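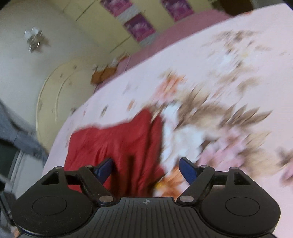 Slide 1. Pose tracking is the part of our software I want to spend most of the time on. The policy only learns from what the tracker gives it, so if the gripper path is wrong the grasp is wrong too. Point at the upper right of the bedspread, where the flowers have turned into streaks. The tracker looks for corners, and streaks give it very few. The red cloth between the blue fingers is still usable for the grasp model, but the pose for the same instant may not be. Pause for questions.

Slide 2. What Bularano does now. It scores every image for blur before tracking – we used to do it after. Low scores are bridged with the inertial data. Gaps longer than 19 images split the recording in 2. Say clearly that we do not smooth across a split.

Slide 3. Results. 1,628 recordings in, 407 rejected. Most rejects were fast turns near plain walls. Fernanda Carrilho checked the rejects by hand and wants the threshold lowered for cloth tasks. I agree, but it is not in the release yet.

Slide 4. Planner. Keep this short. Pamell takes the cleaned path and resamples it at a fixed rate. Finger width is handled as a separate channel. Mention the clock offset bug from January, fixed by matching the two streams at start-up.

Slide 5. Still open: soft objects that move while the tool moves. Ask if anyone has tried masking them out.

Reading time: 2 min

Related items
Ekeck: log viewer notes
Taşdemir calibration talk, slides
Choosing a blur threshold

This site uses cookies. Accept or change settings.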